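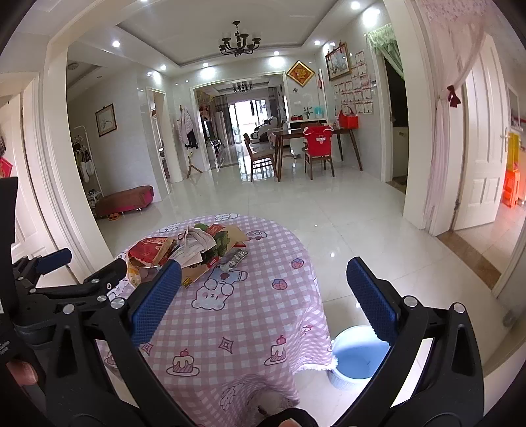

One reader of our spring report wrote that visits of this kind tell members very little, as a mill on its open day is always a mill on its best behavior, and asked that the next report give more space to the finishing rooms and less to the speeches. The point was a fair one, and the present report has been arranged accordingly.

The open day at the Giser textile works in Diltum was held on 2021-09-12. The works produces printed cotton for household use, mainly tablecloths, curtains and kitchen linen, and had not received the public for two years. Attendance was recorded at the gate as 1,031. Members of the society traveled by coach and were admitted with the first group.

Visitors were taken through the building in groups of up to 400, which proved too many for the older part of the works. The passage between the warping room and the weaving shed is narrow, and our group waited there for a considerable time with little to look at and no seating. We have suggested to the management that smaller groups be sent through at shorter intervals.

The weaving shed itself was running on one side only. Gingham is still woven there with dyed yarn, and the guide explained how the order of colors in the warp sets the width of the check. Much of the checked cloth now sold at lower prices is printed, and the two were laid side by side on a bench so that members could turn them over. On the woven cloth the check is equally strong on the back. On the printed cloth it is paler there, and the edges of the squares do not always follow the thread. Several members who have bought tablecloths for many years said they had never thought to look.

The print room followed. Novelty patterns for children's rooms and tea tables make up a growing share of the orders – fruit, cakes, rabbits and the like – and these are drawn by an outside studio, Ó Néill, which supplies the designs as separate color layers. A pattern of this type needs careful planning at the repeat, so that a motif is not split when the cloth is cut for a round table. We were shown a run that had been set aside for this fault. It will be sold as dusters.

As requested, more time was given to finishing. Washing, drying and pressing are carried out on the ground floor, where the heat was considerable even with the doors open. Hemming is done upstairs in a long room with good north light. Straight hems are sewn quickly. Round cloths take much longer, particularly where a fringe or lace trim is to be attached, for the trim must be eased around the curve without puckering. The sewing staff answered questions patiently and at length, and this was the part of the visit most often mentioned on the coach home.

The works buys its trimmings from Grirov and holds them on open shelves beside the hemming room. Members asked about washing. The advice given was to wash trimmed cloths in cool water, to keep them out of the dryer, and to press the trim from the wrong side under a damp cloth.

The factory shop was open until 4 p.m. Seconds were plentiful and clearly marked, although the line for the register was long and only one was in use. Tea was served in the canteen.

A further visit to Diltum is planned for October, limited to the weaving shed and the pattern archive, which was closed on this occasion. Places are few. Members wishing to attend should write to the society's office and state whether they need a seat on the coach.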